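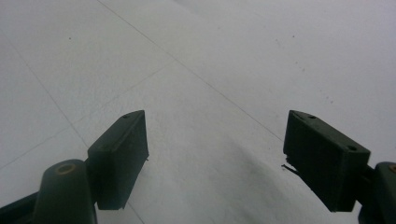
Jerine over the hallway tiles, fingers apart.

Gallery: The Week Jerine Wouldn't Let Go
Posted 2022-07-12 from the workshop in Wenau

Welcome back, everyone, and thank you for the kind notes after the last gallery. I promised a cheerful page about picking things up off floors, and I'm afraid you are getting a page about a fault instead, though it has a happy enough middle and I hope you'll stay for it (put the kettle on, I do go on a bit).

For anyone new, Jerine is our hand-held gripper. You walk about with it, you pick things up the way you'd like a robot to pick them up, and the recordings go over to Mak, the arm on the bench, who tries to do the same. The fingers are the dark green ones you've seen all year, with the boxy pads and the brass-colored rings at the joints. We had 469 recordings in the can when the trouble started and were feeling rather pleased with ourselves.

What happened
Flurina Auer was working in the hallway, picking up small items from the tiles and setting them down again, when Jerine closed on a bottle cap and stayed closed. She let go of the trigger and nothing moved. She gave it a moment, squeezed and let go again, and then did the very natural thing that we had all been told not to do, and reached in with her other hand to work the cap free. The fingers opened, and then they shut again on the side of her thumb.

She is fine! A red mark, a few words I won't repeat, and a cold can of lemonade held against it for the rest of the lunch hour. But it was a motor closing on a person with nobody asking it to, and we put Jerine on the shelf that same afternoon and left it there until we knew why.

What we found
My own money was on dirt. Floors are dirty things even when they look clean, and a few dark specks on a pale tile show up only once you start staring. Threads are worse. There is a thin dark bit of something poking out beside the right-hand pad up there, and I was all ready to blame a hair wound around a joint and go home early. Domenica Eberhard, who has far more patience than I do, took both joints apart, cleaned everything, put it all back together, and got the very same fault on the 16th squeeze.

So it was the trigger after all. The little sensor behind it had been losing contact for an instant whenever the handle was tipped steeply toward the floor, and our own code did a silly thing when that happened: it kept hold of the last command it had heard. If the last command was "close," then close it was, and when the contact came and went you could get an open and a close one after the other without touching a thing. On the table, with the handle held level, we could not make it happen at all. Pointing down at a floor it came quite readily, and I'm sorry we hadn't tested it that way sooner.

What we changed
The sensor wire has a proper clamp now, and a bit more slack where it bends. Vasten sent us a replacement connector, very quickly too, and Domenica fitted it before I'd finished reading the label.

The code no longer trusts an old command. If the trigger goes quiet, the motor lets go of its power and the fingers go slack, so you can push them apart by hand. You may drop what you're carrying, and we're all happy to live with that.

There is also a switch on the handle that cuts the motor altogether. The rule is switch first, then fingers, and Flurina has written it on a strip of tape in letters you could read from the parking lot.

Trying it again
We ran the repaired gripper through 90 grasps with the handle pointed at the floor, wiggling the wire as rudely as we could, and it didn't snatch once. Then Flurina asked to be the one to take it back to the hallway, which I thought was very good of her.

Mak hasn't had any of the new recordings yet. Domenica wants to go through the old ones first and pull out any where the fingers moved without the trigger, in case we've been teaching the poor thing to pinch. She has found two so far, both of them with the handle tipped well down, and she's still going. If you borrowed Jerine from us any time since January and it ever felt sticky in your hand, please drop us a line, even if it seemed like nothing then.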